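We use cookies to remember your preferences. Accept All | Manage

Hindcombe Street Residents' Association
Minutes of the fall meeting, October 3, 2023
Held in the upstairs room of the Gaillard Building

Chair: Mỹ Nông
Minutes: Châu Tạ

Share (4) | Comments (5)

1. Opening and last minutes

The chair opened the meeting once the radiator had stopped banging, then reopened it when the radiator resumed. The minutes of the previous meeting were accepted with one correction. The phrase "a lively exchange of views on hedges" is to read "an exchange of views on hedges." The secretary has made the change and stands by the original.

Apologies were received from both households at the corner of Testari Lane, separately, each asking whether the other was coming.

2. Parking on the east side

The city has answered our letter of February. The answer is that our letter has been received. Mỹ pointed out that we already had a card saying so, and that we now had two, which might be counted as progress if the street were short of cards.

The proposal is still for resident permits on the east side, from the bakery to the hydrant. Those living on the west side asked why they should pay for a permit to park across the road from their own homes. Those on the east side said they had been wondering for years why the west side parked there at all. The chair let this run for longer than she needed to and then called for a show of hands on writing again. Carried. The secretary will write, and will enclose copies of both cards.

A resident asked if the hydrant could be moved. It can't.

3. Leaf pickup

The contract with Omadar ends this winter. Their new quote is $3,000 for the season, leaves only. Sticks are extra. There was discussion of what counts as a stick. Omadar's letter says "woody material wider than a thumb," and several thumbs were held up for comparison before the chair moved us along.

Two members felt we should get a second quote. One felt we should each rake our own. This was met with a silence that the secretary can only call respectful.

Agreed to get a second quote before the next meeting, and to ask Omadar whose thumb.

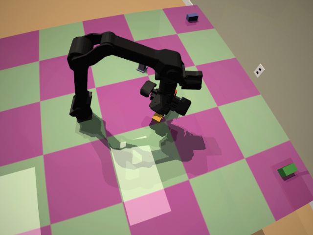 4. Money

The balance stands at $368 after the bench was paid for. A member asked how an association holding $368 proposed to hire anyone for $3,000. The chair said that was what the per-household leaf charge was for, as explained last year and the year before. The member said he hadn't been here last year. The minutes show that he was, and that he asked it then.

Leaf charge envelopes will go through doors as before. Please put your house number on the envelope. Last fall one came back with cash and a smiley face in it, and we still don't know whom to thank or whom to stop chasing.

5. The bench

The bench is in. It faces the wrong way.

The plan had it looking toward the park, and it looks toward the dry cleaner's. The installer says he followed the drawing. Châu brought the drawing, which was passed around and turned several times, and it must be admitted that there is no arrow on it. Turning the bench would mean breaking out the concrete, and the installer would be glad to do that at his normal rate.

Views were mixed. Mrs. at number nine (she prefers it put that way) said she had sat on it twice and found the dry cleaner's more interesting than the park, where nothing happens until the dogs come out. Others felt it was the principle. A motion to turn the bench failed. A motion to plant something in front of the dry cleaner's was ruled out of order, as we don't own any of it.

6. Block party, looking back

Generally thought a success. The street was closed on time and reopened nearly on time. Complaints, as received:

The music was too loud (three households). The music could not be heard (Testari Lane). There were five potato salads and no forks. The sign-up sheet will have a line for forks next year, placed above the line for potato salad, and the potato salad line will be short.

The folding table with the green legs has not come home. If it is in your garage — and it is in somebody's — please leave it on the porch at number 14 after dark and no more will be said.

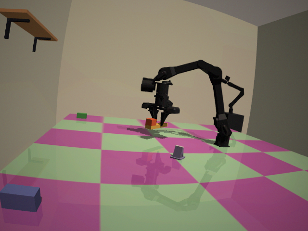 7. Street trees

The dead maple outside the laundromat has been marked with an orange dot. A member said the orange dot meant removal. Another had been told it meant inspection. A third said that the live maple next to it also had a dot, at which the mood in the room changed. Mỹ will call the parks office in the morning and ask about dots in a general way, without giving them ideas.

8. Other business

A question was raised about the crows. It was put off to next time, as it was last time.

Someone asked if meetings could be shorter. This was discussed at length.

9. Next meeting

In February, same room, date to be posted on the board in the bakery window once the bakery has taken down the pumpkin. Mỹ has agreed to stay on as chair until somebody else offers. There was a pause for offers.

Meeting closed. The chair thanked everyone for coming and asked the last person out to push the door hard, as it only looks shut.

Minutes by C. Tạ. Corrections to the secretary in writing, please, and not through the car window.

5 comments | Share this page

Get Hindcombe Street news by email. Enter your address to subscribe. You can unsubscribe at any time.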